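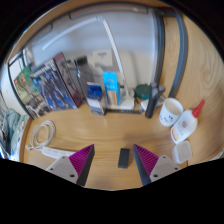
Huguette Chisholm says the grippers are the cheap part, and she told me so before I'd even found the coffee! Her advice was to start with the spares and the service plan and work back from there. So that's how I spent my morning at the Lustuvside open day (notebook out, coat still on).

I went in thinking we'd buy two hand-held grippers in April and call it done. The Priltier people quoted me $353 apiece, and I was thrilled until I turned the sheet over. Replacement fingers are $62 a set, and then there's storage for all the recordings, with a yearly plan that runs up to $400 depending on how much you keep. Ouch.
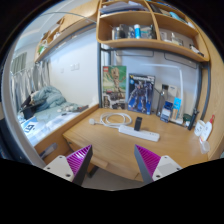
*Gripper fingers open in front of the desk, with the bed off to the left.*

I asked Trevor Sawatzky at the Ivuser table if we could rent for one season first. Yes, but the deposit is steep, and you pay shipping both ways. He also had a starter bundle for $1,405 with training thrown in, and I keep going back and forth on that one – we have two new people coming, and I'm a terrible teacher.
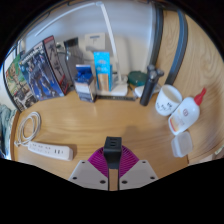 The other thing I hadn't budgeted for was time. Setting up, charging, labeling, putting everybody's stuff back where it was... Trevor figures half a day a week, and I'd put down zero. I've asked both tables for a written quote and I'm redoing the spreadsheet this weekend.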